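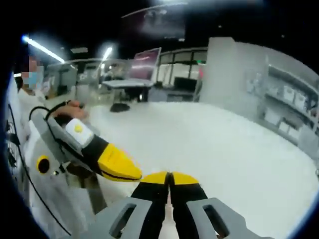

Visit to the Zutura lab, Sunday open day

We got to Zutura at 9, before the doors were properly open, and were sent straight up to the software floor. I had asked for the perception talk and missed the one on motors, which suited me.

Most of the morning went on how hand-held grippers are used to record tasks. A person does the job by hand, the wrist camera films it, and the software works out where each gripper was in space and how wide its fingers were. The tool for this is called Etivus. It takes the video and the motion sensor log, lines up the clocks, and gives back a path for each hand.

Two-handed work is the hard part. Each gripper builds its own map, and the two maps have to be joined before a planner can use them. Etivus looks for shared background – shelves, pillars, lettering on a wall – and solves for the offset. A plain white table gives it very little, so the far side of the room does most of the work. Bringing the fingertips together at the start of a take gives a second check on the offset.

Thin clear plastic came up in the questions. The path of the hand is usually fine, but depth on the object itself is poor, and they no longer try to model it. The policy is trained on the raw pictures instead.
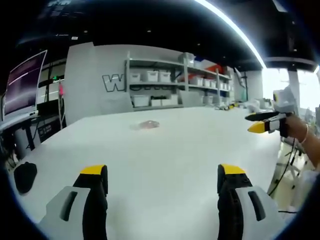

Numbers and replay

The set we were shown had 1,441 takes, of which 49 had been thrown out for lost tracking. Replay runs in the Stenov simulator, with a planner from Subramaniam checking that an arm could reach every point. Around 3 minutes per batch, we were told. Takes that fail go back with the bad stretch marked on a timeline, and I would have liked longer with that screen.

Tea was downstairs. The handouts had run out by then, but the slides are due on the Zutura site in March.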